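The Long Wait for a Vote in Willerside

April 11, 2022

By Colette Lacroix

The ferry to Willerside leaves twice a day when the weather allows it. On the morning I crossed, there were nine passengers, two pallets of flour and a mail bag. Four of the passengers were going home to vote in a neighborhood council election that has no force in law.

The island has been governed from the mainland port of Kondar for 91 years. Before that it had its own assembly, which sat in a stone hall above the harbor and kept its minutes in two languages. The assembly was suspended during a fishing dispute. The order suspending it was one page long and gave no end date. It has never been withdrawn.

Every November since, islanders have held what they call the sitting. For most of that time it was a dinner with speeches. Over the past decade it has turned into something closer to a parliament, with a roll of members, a budget debate and resolutions that are printed, signed and carried to Kondar by hand. The district government accepts them at the front desk and stamps them as received.

Reet Venckus has carried the resolutions for the last six years. She is a retired schoolteacher and was born in the row of houses behind the fish market. She keeps the stamped receipts in a biscuit tin.

"They are always polite," she told me. "They offer me a chair. I have been offered a chair six times."

The population at the last count was 3581. Of those, 1354 signed a petition last year asking for the suspension order to be reviewed by the regional court. Organizers had hoped for more, and some of them say so openly. Several families with jobs in the port administration would not sign, and others said they wanted the road repaired before anyone talked about an assembly.

The road comes up in every conversation. It runs from the harbor to the village of Veletero on the north side, and last winter a section of it slid into the sea. Repairs have to be approved in Kondar, where the roads office put the work on a list with no start date. In the meantime the school bus stops short of the break and the children walk the rest of the way along a farm track.

Supporters of the petition say this is the whole case. A local body with a local budget would have had gravel down within a month. Opponents say a local body would have had no budget to speak of. The island's tax income does not cover its clinic, and the ferry is subsidized from the mainland.

Both sides are working from the same set of accounts. The district publishes one line for Willerside, and that line does not separate out harbor fees. The harbor fees are where the argument gets serious. Freighters waiting for a berth at Kondar anchor on the island's side of the channel, and they pay for it. The money goes to the port. The petitioners' lawyer has asked for the figures three times under the public records law and has received a reply once, saying the request had been passed to another department.
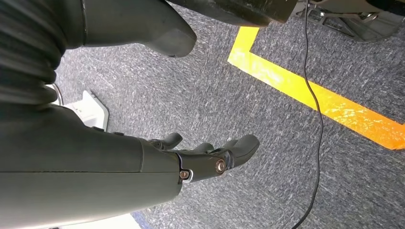

The dark gray arm and hand, fingers angled toward the floor.

I went to see the old assembly hall with Venckus on my second day. It is used as a net store now, and the key hangs behind the bar at the hotel. The benches are gone, but the numbers painted on the wall above them are still there. Her grandfather had seat 14. She did not make much of it. She wanted to show me the roof, which leaks, and the letter from the district heritage office saying that the building was not listed and could be taken down if it became unsafe.

People under 30 talk about the matter differently. Most of those I met at the Chevalier, a café near the ferry ramp, had left for work or study and come back for part of the year. Few had strong feelings about the assembly as it was. They wanted to know who would be allowed to vote in a new one. Under the old rules, a voter had to own land or a boat. The petition says only that the franchise would be settled later.

One young woman who works on the mainland during the week said she had signed but had crossed out that paragraph first. The organizers counted her signature anyway.

There is also the question of language. The old minutes were kept in both, and the petition promises the same. There are 93 pupils at the school, and by the head teacher's estimate fewer than half speak the island language at home. Lessons in it were stopped after the suspension and came back as an optional hour on Friday afternoons, the same hour as football.

The regional court has not said when it will decide whether to hear the case. It could rule that the order lapsed long ago, or that it stands, or that the matter belongs to the district government that issued it. The petitioners' lawyer thinks the third is most likely. It would send the file back to the front desk where Venckus gets her receipts.

The neighborhood council election was held in the school gym the evening before I left. There were seven candidates for five seats. The first item on the new council's list is a letter to the roads office. The second is the hall roof, and there is a disagreement already about whether to patch it or ask for the building to be listed first.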